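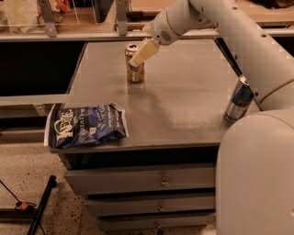

Where do the snacks in the second-floor break room come from now?

They come from Kuletti, a small supplier that took over from Jasach at the start of the year. The snack fund pays for them, and the fund is made up of what people put in the box plus the 39 dollars a month the building office gives us.

Prices stay the same through April. Chips and cold drinks are still on the honor system, and the price list is taped inside the door of the tall cupboard. Please pay when you take something. If you only have a large bill, write your name and the amount on the pad and settle up by the end of the week.

Kuletti delivers every 11 days, so the delivery doesn't always land on the same day of the week. Orders have to be in three days before. If there is something you want added, put it on the request sheet by the sink. Requests so far have mostly been for unsalted nuts, more plain crackers, and a tea that isn't peppermint. The nuts and crackers are on the next order. Kuletti doesn't carry much tea, and we are asking Awasthi for a price.

The fund took in 800 dollars last year and spent nearly all of it. What was left went toward the new coffee maker, a Nostesus. It needs to be rinsed after the last pot of the day. Filters are in the drawer under it.

Empty cans go in the bin by the copier and not in the trash. The old refrigerator will be cleaned out on 03/03/2001, and anything without a name on it will be thrown away, containers included.

Questions about the fund or the box go to Abhishek Dubey in the mail room. He also has the key if the cupboard is locked.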